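Robots by Demonstration: Project Course
Handout 4: What your grippers see, and what you may claim from it
Instructor: Higinio Xolalpa. Lab questions to İlker Türkmen, Wednesday, bench hours only.

1. Before you get excited

Last term's reports had a habit I would like to see less of. A team records a pile of demonstrations, trains a policy overnight, gets a nice curve, and writes "the robot learned to handle desk objects." Did it? The Troslow team had 2976 clips and a policy that stopped working when someone moved the table. They had learned the table. I gave the report a fair grade for the honest appendix and a poor one for the title.

So this handout is short on training tricks. Read it before you book the bench.

2. The view you have

Your policy gets the view between the two fingers and very little else. Sit down with single stills before you run anything, and ask what a stranger could say from each.

With the power strip as the object, the near finger covers part of the strip while the jaws are still open with nothing between them. Your network has to cope with that even while the jaws are empty. The second gripper and the hand on it come in at the upper right, along with their shadows. If your method assumes a clean background, say so in the report, and then tell me where you expect to find one.

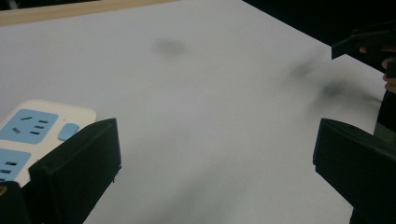
3. Labels

Each clip gets a task label, a start and an end. I don't trust labels typed from memory, and I don't trust labels written by the person who held the tool either. That person knows what they meant to do. The camera doesn't.

Swap clips with another team. Label theirs cold. The Kahraman and Pludthorpe teams tried this on 93 clips and disagreed on 11, mostly over when the reach began. Neither team was careless. "Begin" had never been defined, and the training code was perfectly happy to run anyway.

Objects at the border are worse. With only a corner of white plastic and two light blue buttons showing at the left, I would accept "white device" as a label. I would not accept "power strip" unless another view from the same clip backs it up. Write "unclear" when it is unclear. It costs you nothing in the grade.

The tabletop needs care too. It has soft gray patches on it, and a model that keys on gray patches will look clever right up to demo day. 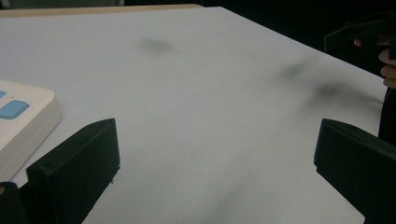
4. What to hand in

a. One paragraph on what your policy is supposed to do, in words your roommate would follow.
b. Your label rules, including your definition of "begin."
c. The disagreement count from the swap. A count of zero will get you a visit from me.
d. Results on a table position that was not in your training clips.
e. Failures, with stills. Pick typical ones, please.

Limit is 2000 words, not counting stills. The Clesuvitz team asked whether a video can replace (d). No. A video shows me the try you liked.

5. Reading for next time

Your own Handout 2, again, the section on held-out conditions. Most of you skipped it in July and it shows.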